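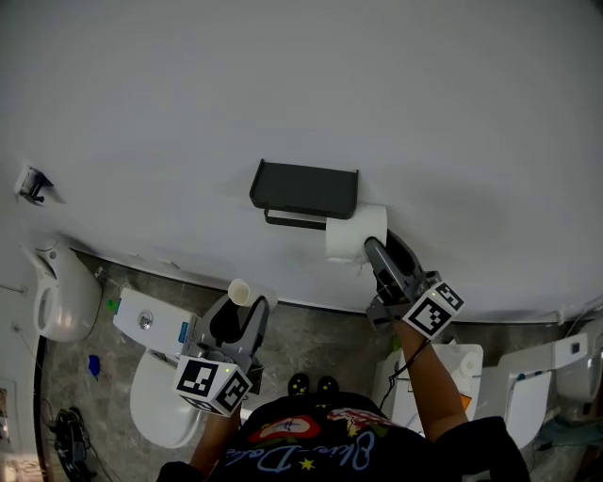

Der Paketdienst Skumerier hat einer Kundin in Idberg den Kaufpreis für ein verschwundenes Tablet erstattet. Vier Wochen lang hatte das Unternehmen behauptet, die Sendung sei ordnungsgemäß zugestellt worden. (1/6)

Rhona Cowie hatte das Gerät im Mai bei Aitken bestellt, für 797 Euro. In der Sendungsverfolgung stand "persönlich übergeben". Sie war an dem Tag auf der Arbeit, im Haus hat niemand etwas angenommen.

Die erste Beschwerde wurde nach 33 Minuten geschlossen. Begründung: Unterschrift liegt vor. Die Unterschrift bekam sie erst auf Nachfrage zu sehen - ein Strich, kein Name.

Aitken verwies an Skumerier, Skumerier verwies an Aitken. Zur Erinnerung: Beim Kauf vom Händler trägt in der Regel der Händler das Versandrisiko, bis die Ware beim Kunden ist. Ansprechpartner ist also der Shop.

Morven Mowat von Skumerier schreibt mir, der Fahrer eines Subunternehmens sei nicht mehr im Einsatz. Man prüfe weitere Fälle im selben Zustellbezirk. Wie viele, sagt sie nicht.

Cowie hat Anzeige erstattet. Das Geld ist seit gestern auf dem Konto, eine Entschuldigung kam per Formbrief - mit falscher Sendungsnummer. Wer in Idberg Ähnliches erlebt hat, kann mir gern schreiben. (6/6)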